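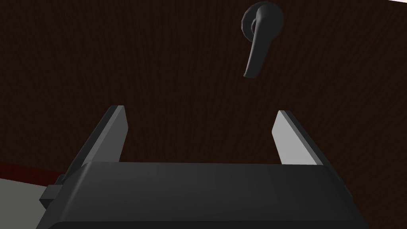

Door task in simulation, wrist view, before the grasp.

The Skilham gallery shows our grasp method at work. The policy learns from 8 demonstrations per task and gets only the wrist view as input.

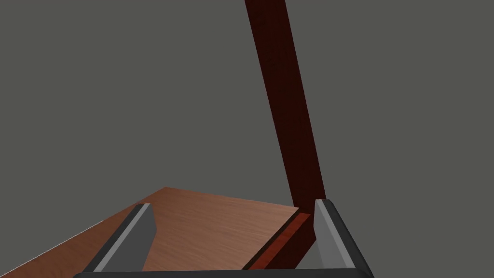 Furniture parts are harder for the policy than handles, and the success rate in January was lower on them. We score a grasp by how well the target is centered. With the red-brown bar nearer to the right finger, as it is at this moment, the score goes down. The Ferrand version adds 2 correction steps.

Updated 30 April 2025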